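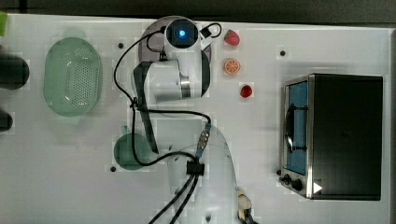

Home | Play corner | Galleries | Swaps | Contact

Play kitchen bits, the white table

Quick one, kettle's on. Promised Femke a page of the pretend kitchen things before the Jarklow swap in March, so she can see what we've got and what wants keeping. Most of it came in the Geerts box, 46 pieces when I counted in January. Not all of it is out on the table, don't write in asking where the rest is.

White table because colours show up properly on it. The cloth one we had before made everything look pink.

Greens first. The oval colander is the one everybody wants. Proper holes in the base, small ones, pale green all over. Bread basket, boat, hat. Washes easily, drys slowly, stand it on its edge. Does NOT go in with the sand toys again please.

Then the soft stuff. Only a little of it and I'd like more. 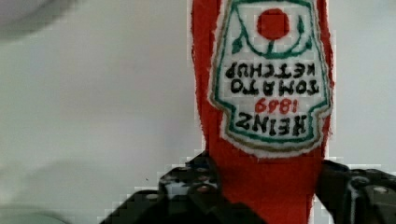

Plush ketchup gets the most cuddles of anything in the box, more than the actual teddies. Heinz, with the lettering stitched on, 1869 and all. Red fuzz a bit ragged at the edges. Cool wash in a pillowcase, dry flat, brush up with an old toothbrush. I did try the tumble dryer with a plush lemon once. We no longer have the lemon.

Swap value, Florar had a soft sauce bottle listed at 492 points and I thought that was steep. Dostus wanted 546 for one with no label! So ours stays.

Food and plates next. The fruit goes missing first, always. Check coat pockets, check the bottom of the dressing up bag, check the dog.
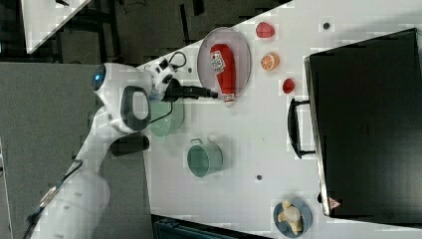 Ketchup on a plate, orange slice and little red things alongside. Two pale green pots.

The orange slice is my favourite, nice bright rind. Good for cutting-up games and for the cafe. If you are setting out a cafe keep it small, one plate and three or four foods, they play for longer. Put the whole lot out and it's on the floor in five minutes.

Pots: the handles are thin so have a look at them before they go back in the box. A bent one can be eased straight by hand, gently. Not pliers, Uwe.

Last lot. Colander again (sorry), big round plate, a strawberry with its leafy top, and a see-through green cup. The cup is good for pouring but shows every fingermark. Warm water, drop of washing up liquid, tea towel. Plates the same.

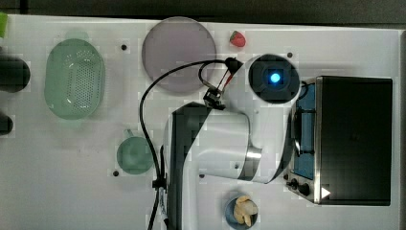

Homa Akbari wrote to say that her two never bother with plates at all and serve everything straight out of the colander, and could she have first refusal if a second one turns up. She's offering 400 points or a till with no drawer.

Noted Homa. No second colander yet, will shout if one comes. The till is tempting.

Still wanted: soft veg, wooden spoons child size, any lids. Lids especialy. Leave them with Elsa before four, she has the key to the cupboard.

38 shares | 6 comments
Last updated: February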